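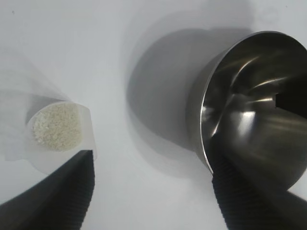
Feines, Körniges, Helles im Tütchen. Thread über Salz im Brotteig 🧵

1/
Ich backe seit November fast jedes Brot selbst und hab dabei monatelang das Salz ignoriert. Mehl? Drei Sorten im Schrank, eigene Tabelle. Wasser? Thermometer. Salz? Na ja, halt was da war, mit dem Teelöffel, Pi mal Daumen.

2/
Dann hat mir Chaltu Ejigu beim Probieren gesagt, mein Roggenmischbrot schmeckt „wie Karton mit guter Kruste“. Autsch. Aber sie hatte recht, ich hab am nächsten Morgen nochmal eine Scheibe ohne alles gegessen und wollte danach dringend Butter. Gesalzene.

3/
Also Waage raus. Ich nehme jetzt 2 % vom Mehlgewicht und bleib dabei. Bei 422 g Mehl (fragt nicht, die Tüte war leer) sind das 8,4 g. Mein alter Teelöffel kam je nach Salz auf was völlig anderes – grobes liegt viel luftiger im Löffel als feines, da passt einfach weniger rein.

4/
Was ich total unterschätzt hab: Salz bremst die Hefe. Mein fast salzloser Teig ist mir regelmäßig über Nacht aus der Schüssel gekrochen und ich hab immer der Küche die Schuld gegeben. Zu warm, zu feucht, Vollmond, was weiß ich 😅

5/
Und der Teig klebt weniger! Mit richtig Salz wird er straffer und lässt sich viel schöner falten. Ich hab vorher echt gedacht, ich kann halt nicht kneten.

6/
Amanuel Weldu schwört drauf, das Salz erst nach einer halben Stunde Teigruhe reinzugeben. Mach ich inzwischen auch meistens, mit einem kleinen Schluck Wasser und dann gut durchkneten. Einmal vergessen, gebacken, geweint.

7/
Grobes Salz kommt bei mir nur noch obendrauf, auf Focaccia oder Laugenstangen. Im Teig hatte ich mal ganze Körnchen in der Krume, und auf so eins beißt man genau einmal gern.

8/
Teures Salz? Hab 200 g rosa Zeug aus dem Urlaub verbacken und beim Blindtest am Küchentisch hat's keiner von uns rausgeschmeckt. Das steht jetzt beim Frühstücksei und macht da einen guten Job.

9/
Weil's bestimmt wieder gefragt wird: Bei Brötchen bleib ich auch bei 2 %, bei Pizza geh ich ein bisschen höher, beim Hefezopf deutlich runter. Den Zopf dann bitte trotzdem nicht ganz ohne!

10/
Als Nächstes will ich Brühstück mit altem Brot testen, Adanech Gudeta hat mir ihr Rezept geschickt und da kommt das Salz komplett ins Brühstück statt in den Hauptteig. Falls das schon jemand von euch so macht: Zieht ihr das Wasser dann ab oder nicht?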